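Trilano Scallop Frame Dies -- Set of 5
Item 702
By Kendico

Oh, I am so happy to finally have these in the shop! If you've been following along since October you'll know I've been hinting at a new set of nesting dies, and I may have shown a corner of one a little earlier than I was supposed to (sorry, Canan!). Well, the boxes are here, the labels are on, and I've been cutting frames at my desk every evening since they were unpacked.

The set has five scalloped rectangles that nest one inside the other. The largest makes a lovely full panel for the front of a standard A2 card, with a little border of your card base showing all the way around, and the smallest is just right for a sentiment or a tiny stamped flower. Each die cuts the scallop and adds a row of stitching just inside it, so you get that sewn look without getting out a needle and thread.

I've tried them on just about everything in my paper drawer. Heavy white cardstock cuts cleanly in one pass on my machine. Watercolor paper wanted a second pass, and so did the glitter sheets -- the really chunky kind, anyway. Vellum is fine, but do go slowly and lift it out with the tip of your tweezers, as the stitching holes like to hang on to it. If your plates are as old and bowed as mine, try turning the die at a slight angle before you run it through.

They're thin steel dies and will work in most manual and electric die cutting machines. Please check your own machine's plate order first, and store them on a magnetic sheet so the little one doesn't wander off. Mine spent an afternoon inside a bag of ribbon scraps!

The frames were drawn to go with the Güler Garden stamp set (item 802), and the big peony fits inside the middle frame with room for a leaf on either side. Stamps, ink and cardstock are sold separately.
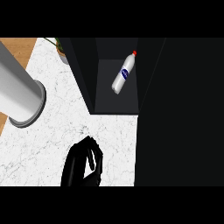

Eylül Gündoğdu wrote in to ask for a matching square set, having used the second largest frame on more than 66 wedding invitations without a single ragged scallop. She cut them all from pearl cardstock and layered them over navy, and she'd love the same edge for the place cards.

Squares are being talked about, Eylül, I promise! In the meantime you can get a near-square by running the die partway, stopping short of the bottom edge, then turning the paper around and lining up the scallops by eye. It takes a scrap or two to get the hang of it.

In stock and ready to mail.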